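Courses > Evening classes > Textiles for beginners > Handouts

Home Courses Timetable Handouts Find us

Week 4: Checks, stripes and why cloth looks the way it does

Right, these are my notes from the session, tidied up a bit, with the things I forgot to say put back in. If you missed it, you should be able to follow along without the samples, though do come and have a rummage in the sample box next time, as looking at cloth on paper is a poor swap for getting your thumbs on it.

We started with warp and weft, and I know I go on about it, but everything else this term hangs off those two words. Warp threads are the ones tied on to the loom first, running the long way. They're held tight the whole time, so they need to be strong. Weft threads go across, over and under, and they have a much easier life. You can get away with a soft, hairy, slightly feeble yarn in the weft that would snap in five minutes if you asked it to be warp. If you've got a bit of cloth with the selvedge still on (that's the firm edge down the side), the warp runs alongside it, and that's the quickest way to tell which is which. No selvedge? Give it a gentle tug both ways. It usually stretches a bit more across than along.

Stripes first. The easiest stripe in the world is a warp stripe: you put your colours on the loom in the order you want them, then weave with one colour and off you go. All the thinking is done before you start. A weft stripe is the opposite -- plain warp, and you change the colour as you weave, which means you can change your mind halfway through, and also that you have to remember where you'd got to. I have a whole scarf from my first year that shows exactly where I stopped for lunch.

Do both at once and you've got a check. Where a pink warp crosses a pink weft you get solid pink. Where white crosses white you get solid white. And where pink crosses white, you get a square that's half and half, and your eye mixes the two into something paler. So two yarns give you three colours, which still pleases me every time! This is the basic gingham, and if you get up very close you can see there's no third yarn in there at all, only little dots of the other two.

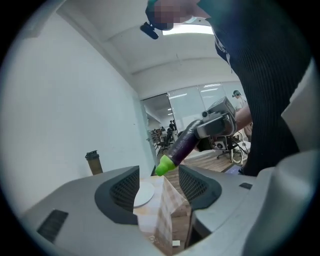
Gingham is where most people's idea of a check begins and ends, but there's a big family of them and the names get used very loosely. A plain gingham has two colours in even blocks. A windowpane check has thin lines on a plain ground, wide apart, like the name says. Tattersall is similar but with the lines closer together and usually in more than one colour. Then you have shepherd's check, which is small and woven in twill, so the squares have a slight diagonal feel to them, and houndstooth, which is what happens when you push that same idea a bit further and the corners grow points. A tablecloth in pale pink, beige and white squares is a good thing to practise on, as the colours are close together and you have to work at it. Ask yourself whether the middle shade might be a mix of its neighbours or a yarn in its own right, then look closely at the threads before you decide. You can't always tell from across a room, and with printed cloth the question doesn't come up.

Which brings me to printed versus woven. Turn it over. That's really the whole test. A woven check looks the same on the back, or very nearly, because the coloured threads go right through. A printed one is often paler on the back, sometimes nearly white. Also look at whether the lines of the pattern follow the threads exactly. On a woven check they have to. On a print they can wander off, and on cheap cloth they wander a lot, which you only find out when you try to cut a straight hem and it looks drunk. Follow the thread for the hem if it's going to be washed often, follow the pattern if it's going to be looked at, and if the two are miles apart make something small out of it.

We had a long chat about scale, and I didn't write enough of it down. The gist was that small checks read as a single colour from a distance and big ones don't. Our two Undard samples are the same yarns in the same order, one with blocks 4 threads wide and the other much bigger, and I promise you they look like different cloths when you pin them up and walk to the back of the room. Try it at home with a tea towel. Squint if you can't get far enough away.

Somebody asked about thread counts, and whether more is better. Well, up to a point. The count is how many threads there are in a given area, and a higher one usually means finer yarn and a smoother feel. But you can spin rubbish finely, and a coarse linen will see off a fine poor cotton any day of the week. I'd feel it, hold it up to the light and check how even the gaps are before I took any notice of the number on the packet. The big cloth on the Kitbridge loom has about 3000 warp ends in it, all threaded by hand, and I'd still rather have the little rough one next to it for drying dishes.

A word on washing, as it catches people out every year. Cotton and linen both shrink the first time, and they tend to shrink more along the warp than across it (all that tension being let go). So your lovely square checks come out of the machine as slightly squat ones. Weavers allow for this by making them a touch too tall on the loom. You can do the same on your paper plans: draw the block, then add a little to the height.

For next time

Please bring one checked thing from home, any size, clean if possible. Have a go at drawing its repeat on squared paper, meaning the smallest bit of pattern that you could copy over and over to make the rest. Start in the middle of a block, it's much easier than starting at an edge. Colour in the warp order along the top and the weft order down the side. If they match, it's a balanced check. If they don't, write down what's different, as we'll be using that when we set up the small looms.

Finished drawings go in the Esposito folder on the side shelf, by 3rd July please. The looms will be in the Flulcombe room again, and the follow-on course starts in September for anyone who's caught the bug.

Evening classes office, ext. 2077 | Copyright Flulcombe Evening Classes | Back to top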